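# Reusing packing material - what do you keep and what do you toss?

**Board: Small Sellers > Shipping and Supplies**

---

**marlowe_st_pottery** wrote:

I sell mugs and small bowls, mostly online and at one fall market. My back room is now half stock and half packing material that came in with other people's orders. I have boxes inside boxes. I have two trash bags of peanuts I don't even like using.

I want to set a rule for myself and stick to it. What do you save, what do you recycle, and has a customer ever complained that you used secondhand packing? I had one in November who left four stars and wrote "box had another company's tape on it." The mug was fine. She said the mug was fine. I'm still annoyed.

---

**quiltbox** wrote:

I keep boxes in three sizes and nothing else. If a box comes in and it isn't one of the three, it gets flattened that day. The day part matters. Once it sits overnight it becomes mine.

Tissue I buy new. Fabric people notice tissue.

---

**dent_and_bruise** wrote:

I've shipped glass for 10 years, mostly lamp shades and bottles. I'll say what I always say here: reused boxes are weaker than you think. Cardboard gets soft at the corners after one trip, and you can't see it until you press. Press all the corners. If any of them gives, don't put glass in it.

Fill is a different matter. Kraft paper is good for as many trips as you like as long as it hasn't been crushed flat. Peanuts are fine for weight but heavy things sink through them. A mug will be sitting on the bottom of the box by the time it gets to the next state.

---

**marlowe_st_pottery** wrote:

The sinking is exactly what happened to me the first year. I lost a whole set of bowls that way and thought the carrier had thrown it.

quiltbox, which three sizes?

---

**quiltbox** wrote:

8 inch cube, a shoebox shape, and a flat one for folded quilts. The flat one wouldn't help you.

---

**tudix_refugee** wrote:

Some of you may remember the Tudix mailers from when everyone on this board was buying them. Padded, gray, cheap by the case. I still have most of a case because the glue strip stopped sticking after one summer in the garage. So my advice is don't buy ahead either. Hoarding new stuff is the same problem with a receipt.
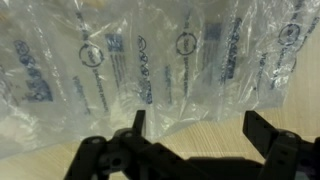

For a small shop I'd sort fill by how fast you will use it up, and ignore how good it is. Paper goes first because it takes the most room. After that comes anything with air in it, like that clear crinkled sheet on the table, which is easy to wrap around a mug but bulky to store. I give air stuff one shelf. When the shelf is full I pop the oldest and put it in the plastic film bin at the grocery store. Foam I don't keep at all, with the one exception of corner pieces, and those go in a coffee can by the tape gun.

My customers have never said a word about used fill. Used boxes are another story. I cover old labels with a plain sheet of paper taped on all four sides, and I black out any barcodes. I had a package go to the wrong hub once from an old barcode and it took weeks to come back to me.

---

**hollowayfarmgate** wrote:

I disagree on the air cushions. I've had bad luck reusing those. The seams go. They look full when you pack them and then they slowly leak under load. You'd never know until the customer sends you a picture of a flat piece of plastic next to a broken handle. First trip yes, second trip no, in my opinion. I pop them all on arrival.

---

**dent_and_bruise** wrote:

Half agree. The big single pillows leak. I've had decent results with the sheet kind because the load is spread across more cells, and if one goes the others still hold. But you have to check them. Put your palm on the sheet and lean for a slow count. If it sinks, it's done.

I would not use any of it as the only layer around glass. Paper first, snug, then air outside of that, then no movement in the box when you shake it.

---

**hollowayfarmgate** wrote:

The checking is my point. I pack after the kids are in bed. I'm not going to lean on every sheet of plastic in the house to save a few cents. New roll, known quantity.

---

**tudix_refugee** wrote:

It isn't a few cents if you do volume. It was for me when I was doing seven orders a week, and then it wasn't. But yes, if you're tired, use new. Most of my broken items were packed late.

---

**penny_weight** wrote:

Jewelry here, so I have it easy on breakage, but I'll speak to the customer side of it. I put a small card in every order that says "This box and its padding may have been used before. It's clean and it was checked." That's the whole card. Since I started doing it I've had people write to say they liked it, and the tape complaints stopped.

Two things I won't reuse no matter what:

- Anything that smells. Smoke, dryer sheets, pet food. You stop noticing it in your own house and the customer won't.
- Anything from a food or supplement order, even if it looks clean.

---

**marlowe_st_pottery** wrote:

The card is a good idea and I'm stealing it. Do you print it or stamp it?

---

**penny_weight** wrote:

Stamp. I had one made at the Prurley counter in the print shop here. It took a week and it has held up fine. Use a dark ink, because the brown I got first looked like a coffee spill on kraft stock.

---

**cleroncombe_books** wrote:

Late reader of this board, first time posting. I run a used book shop in Cleroncombe and mail out maybe a third of what we sell. For books the fill matters less than the fit. A book that can slide will have dinged corners no matter what is around it. I cut boxes down. Score the sides with a dull knife at the height of the book, slit the corners, fold the flaps in. It takes some getting used to and then it's quick. A cut-down box is also stronger because the flaps are longer and overlap more.

It would work for mugs too. Most mug boxes I receive are far too tall, and the sender made up the difference with fill. Cut the box down and you need half as much of everything, and your bags of peanuts stop growing.

On the original question about what to toss: I take the overflow to a moving sale group. Somebody is always moving. It's gone the same evening I post it.

---

**dent_and_bruise** wrote:

Cutting down is fine for books. For ceramic I want two inches of something on every side, top included, and people who learn to cut boxes down tend to cut them too far. I've received those boxes. Leave the two inches.

---

**cleroncombe_books** wrote:

Fair. I've never mailed a bowl.

---

**quiltbox** wrote:

Does anyone have a use for the peanuts? Asking because the OP has two bags and I have one, from before my rule.

---

**hollowayfarmgate** wrote:

If they melt under the tap they're starch and you can rinse them down a bit at a time or put them in the compost. If they don't melt, call a mail shop. Ours takes them by the bag if they're clean and there's no tape mixed in. Call first. They turned me away once when their bin was full.

Don't put them in the bottom of planters. I did that with the starch kind by mistake and the whole pot dropped after the first watering.

---

**marlowe_st_pottery** wrote:

Tested one under the tap just now. It didn't melt. I'll call the mail shop.

So my rule is going to be:

1. Two box sizes, 8 inch cube and one bigger for sets. Everything else gets flattened the day it comes in.
2. Press the corners. Soft ones go to recycling.
3. Paper in one bin. When the bin is full, the rest goes out.
4. One shelf for air sheets, outer layer only, palm test first. Pillows get popped.
5. No peanuts, no smells, no food boxes.
6. Plain paper over old labels, barcodes blacked out, card in the box.

I'm undecided on tape. I have a roll of paper tape that somebody at the market swore by and it won't hold in my back room when it's damp.

---

**dent_and_bruise** wrote:

Is it the kind you wet, or the peel kind? The peel kind is no good on reused cardboard. There's dust on it and the old surface is already fuzzy. The kind you wet soaks in and holds. You need to press it down and give it a minute.

---

**marlowe_st_pottery** wrote:

Peel kind. Brand is Pap.

---

**dent_and_bruise** wrote:

Use it for closing up the inner wrap and get plastic or the wet kind for the outside seams.

---

**penny_weight** wrote:

I'd second that. Also wipe the seam with a dry rag before you tape a used box. You'll be surprised what comes off on the rag.

---

**tudix_refugee** wrote:

If you want a gray mailer for the flat stuff, message me. You'll have to tape it shut yourself.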